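Thursday, January 2023. Toast cell, bench 2

Back on the toaster job after the hand swap. Right hand is the refurbished one from Brandedel, left is as it was. Joint zero redone on both arms before lunch, wrist cables checked for snagging, cable on the right still a bit proud for my liking. Toaster stays where it is, one slice, front slot.

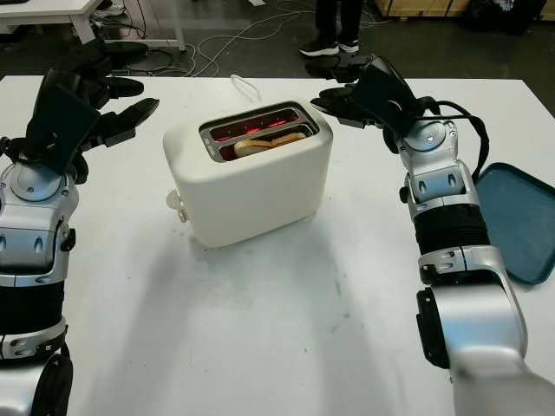 Wait pose needs sorting. Old one kept the right hand nearer the slots than the left, left over from the Tusex script I think. Want both hands well clear of the hot metal. Raised left wait pose a touch, saved as wait_b. Speed limit 200 in the approach, do NOT put it back up without telling me.

Left it holding the pose, watched the joint temps. Right wrist climbs faster than left. Grease? Bhupendra to look.
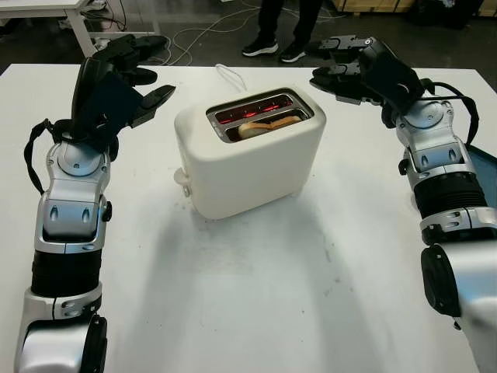 Bhupendra reckons it isn't grease, more likely the brake dragging a little, and wants the wrist cover off before anyone orders parts from Truvum. Fine. Tomorrow then, he needs the small hex set back from In-ho.

Carried on anyway with short holds, 4 mins max, rest between.
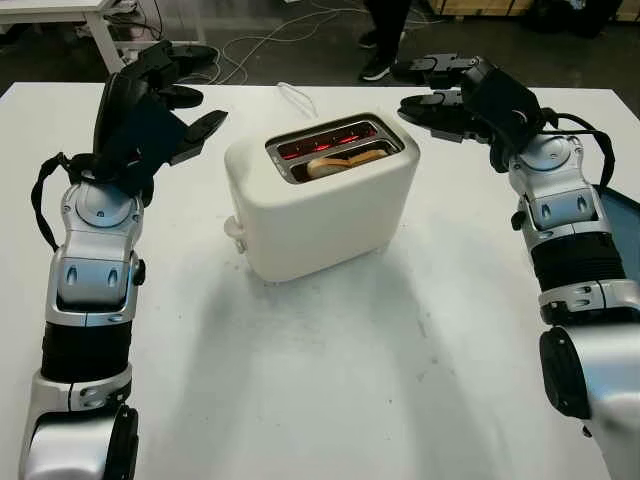
Both hands up at wait, elements on, bread in front slot.

Grip next. Fingertip pads on right want a wipe before every session, crumbs get in the knuckles and the thumb reads closed when its not. Reach over from the right, thumb down on the slice, left hand stays open and out of the way. Darker toast is brittle at the crust so go easy on the force, changed the setting from 4 to 2.

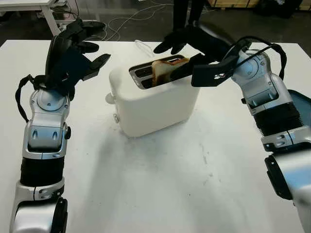 To do

- right wrist cover off, check brake (Bhupendra)
- tie back wrist cable, both arms
- new pads for right thumb, ask Kazimiera where the spares went
- crumb tray out and emptied, unplug frist
- copy wait_b to the backup controller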